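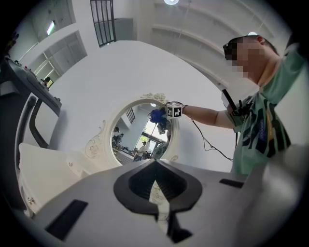
Old Mirrors and Dressers Find New Homes Through Wuisan Furniture Room

Wednesday, May 18, 2022

A community furniture room in Tasby has passed on 1416 pieces of household furniture since it opened, its coordinator Ningsih Wattimena told a meeting of members last week. The room, which is called Wuisan, takes in tables, mirrors, bed frames and dressers that families do not need any more. The pieces are cleaned, repaired when it is possible, and given to people who are setting up a new home in the neighbourhood.

Mirrors are now the most requested item. Before, many people asked first for a kitchen table, but this year the waiting list for mirrors has grown to 18 households. Mrs. Wattimena said that carved and painted furniture arrives often from older houses, and that it needs more patience than a plain piece.

"The dust goes into the carving and it stays there," she said. "You can wipe the glass in one minute, but for the carving you must take your time. We tell people to use a soft dry cloth first, and only after that a little water with soap."

The members have put their cleaning advice on one sheet of paper, which can be picked up at the front desk. It says to begin at the top of the mirror and to work down, to spray the cleaner on the cloth and never on the glass, and to keep water away from the back, where the silver layer can be damaged. For white painted furniture the sheet warns against any colour of cloth that can leave dye behind. It also asks people to try the soap on a hidden corner first.

Herman Manurung, who repairs drawers and hinges, has asked for donations of small brass screws, wood filler and white paint. Half-used cans are welcome if the lid still closes well. He would also like to receive old cotton T-shirts and towels, cut or not cut, as the room goes through a big quantity of cloths every month.

The cost of the delivery van has been a worry during the winter. A neighbourhood supper in November collected $1215, and this money has paid for fuel until now. Members voted at the meeting to keep delivery free inside Tasby and to ask a small fee for addresses farther away. The amount of the fee is not decided yet.

A cleaning afternoon for beginners will be led by Melur Sembiring next month. Participants can bring one small mirror or a drawer from home. Places can be reserved at the front desk, and children are welcome when they come with an adult. Large dressers should stay at home, as the doorway of the workroom is narrow.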